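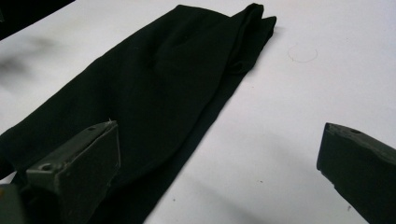
Black cloth, folded over at one end, on a white tabletop.

Folding table returns to Kandau community room

10/3/26

If you've got a chair full of clean washing at home that never quite makes it to the wardrobe, you might like this one. The folding table is back at the Kandau community room, and I went along for the first session to see whether I could learn to fold a pair of black trousers properly (I've been doing it badly for years!).

Yasir Durrani is running it again this spring. He spent a long time in the pressing room at Vostum, the old dry cleaner's on Jarkton Road, and he folds faster than I can find the matching sock. He likes a white table for dark clothes - you can see the edge of the cloth straight away, and any fluff too. His way with trousers is to put one leg on top of the other, smooth from the waist down with the flat of your hand, then bring the hems up and fold once more. Mine had a lump in the middle the first two times. He undid them both and made me start again.

We did long sleeves after that, then a fitted sheet, and I'm going to say very little about the fitted sheet.

The other half of the evening is sorting for the clothes rail, which Aqeel Awan looks after. Last August the rail passed on 400 pieces to local families and he'd like to beat that this year. Trousers and school jumpers are what he's shortest of, especially in dark colours. Please wash things first and check the pockets - he found a set of house keys last time and they're still in the drawer if they're yours.

Sessions run for 2 hours and cost nothing. There's room for 33 people, and bring something of your own to fold if you can. The Sleiman bakery next door is staying open late on session nights, so I went home with neat trousers and a bag of cheese rolls. Names go on the sheet by the front door, or just ring the community room and ask for Yasir.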